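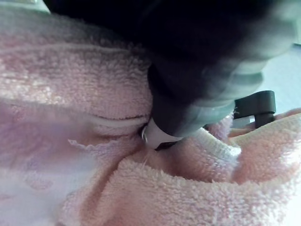

Kestmont Public Health Laboratory, open day, 21/07/2023

I have been trying to get inside this building for years. I drive past it on the way to the dentist, and all you can see from Maldonado Street is a brick wall, a loading dock and a sign asking you to please use the other door. So when the lab put up a notice that it would be showing people around, I signed up the same evening and then told everyone I knew, whether they cared or not.

It was great. I'll write it up in the order we walked it, with apologies to the guide for anything I scribbled down wrong.

## Receiving

The tour starts where the samples start, at a hatch with a steel counter. Everything that comes in gets opened here: boxes from clinics, coolers from the sewage plant, envelopes with ticks in them. People mail in ticks! There's a form you fill out saying where you were bitten and where on your body, and the tick goes in a little tube or, pretty often, gets stuck to an index card with tape. The staff would rather you didn't use tape. It takes forever to get the legs off it.

Each sample gets a label with a barcode and from then on your name stays in the computer and only the number travels. The system they use is called Eltero and I heard a fair amount of grumbling about it, mostly over the way it logs you out while you're putting on gloves.

We had to put on gowns ourselves at this point (the kind that tie in the back, so there was a lot of strangers tying strangers up) and leave our bags in a locker. No food, no gum, no touching your face. I have never wanted to scratch my nose so badly.

## The flu bench

This was the part I came for. I'd always pictured flu tracking as something that happens in a far-off office with a very big map. A lot of it happens on a bench about as long as my kitchen counter, with a row of pipettes hanging over it.

Darcy Lapointe runs the respiratory section and she was our guide for this stretch. She talks fast and draws in the air. Her section gets swabs from a set of clinics that have agreed to send in a few every week, all year, sick season or not. The summer ones are mostly negative, and she was firm that those matter too. You need to know what quiet looks like before you can spot the start of something.

The swab goes into liquid, the liquid goes through a machine that pulls out the genetic material, and then a second machine copies it over and over and watches for a glow. If there's flu in there, a curve climbs up the screen. She had one saved from December to show us, a whole plate of curves going up like grass. Somebody in our group said "oh wow" out loud and it may have been me. 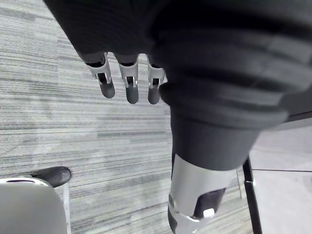 *Three fingers side by side, under a dark gray sleeve.*

After that they work out which flu it is, and a portion of the positives are sequenced in full so the strains can be compared with what's in the vaccine. I asked how long it takes from the hatch to a result on somebody's desk. For a routine swab it's 36 hours if nothing breaks. Darcy knocked on the bench when she said it.

One thing I hadn't understood at all: a positive at your doctor's office usually doesn't come here. Those quick tests are for you and your treatment. The lab is looking at the whole county, so it needs a steady sample more than it needs every case. A man near the front didn't like this and kept asking how they could know the real number of people with flu. They can't, she told him, and they don't claim to. They watch which way it's moving and how fast.

## Wastewater

Down a flight of stairs, and yes, there's a smell, though milder than you'd fear. The plant collects a bit of what flows in over a full day, so that one morning's rush doesn't skew it, and sends over 2 bottles at a time. The sampler that does the collecting is a Vastel, a squat refrigerated box with a hose, and they had a spare one open on the floor so we could see the pump turn. Kids loved it. I loved it.

I knew they'd looked for COVID this way. I didn't know that the same bottle can be checked for flu, RSV and norovirus, and that the lab keeps a frozen portion of each one in case a question comes up later that hasn't been thought of yet. The freezer for that is set so cold that the tech used big blue gauntlets just to slide out a rack. Fog rolled over the edge and down to the floor.

What surprised me most was the chemistry of deciding how much people contributed on a given day. After heavy rain the flow is watered down and everything looks lower than it is, so they also measure a plant virus that gets into us through peppers and hot sauce.
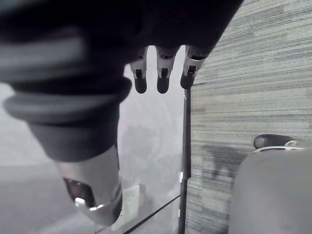
It's harmless to people and there's always plenty of it, so it works as a kind of yardstick. If the pepper virus is down by half, chances are the bottle is diluted and the flu reading needs a second look. I have told this fact to everybody at work. I told it to the woman at the pharmacy.

The wastewater crew also said the signal can rise before clinics notice anything, and also that sometimes it wobbles for no reason they can find. I liked hearing both.

## Mosquitoes and ticks

A smaller room, warm, with microscopes set up for us at the end. Mosquitoes are trapped overnight, knocked out with cold and sorted by species on a chilled plate before testing for West Nile. The sorter had done 30 already that morning and let us try. I got the first one right (banded legs) and then was wrong every single time. My respect for the job is huge.

Tick season is running long, they told us. Same advice you always hear: check behind the knees, pull straight up with fine tweezers, save the tick. In a tube.
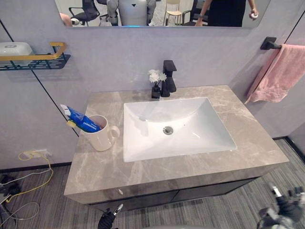

*The wall mirror above the vanity, with the basket shelf at upper left.*

## Bits and pieces

- Parking is in the rear lot, entered from the side street. The front spots are for couriers and they do mean it.
- The tour took just over 2 hours. There is one bench to sit on, in the hallway by the freezer room. If standing is hard for you, ask at the door and they'll find a stool.
- Closed-toe shoes. A couple in sandals had to watch the flu section through the window.
- Children were welcome everywhere except the culture rooms, which the rest of us only saw through glass anyway.
- The handout on reading the weekly flu report is really good – it walks you through what percent positive means and why the last week on the chart always gets revised. I took an extra and can scan it if anyone wants it.

I didn't get to ask about the rabies room because we ran over at the microscopes. There was a sign on the door and a light above it, and our guide said that one deserves its own visit. They may do another open day in December, when the flu bench would be going at full tilt. I've already put my name on the list by the hatch, and added my sister's.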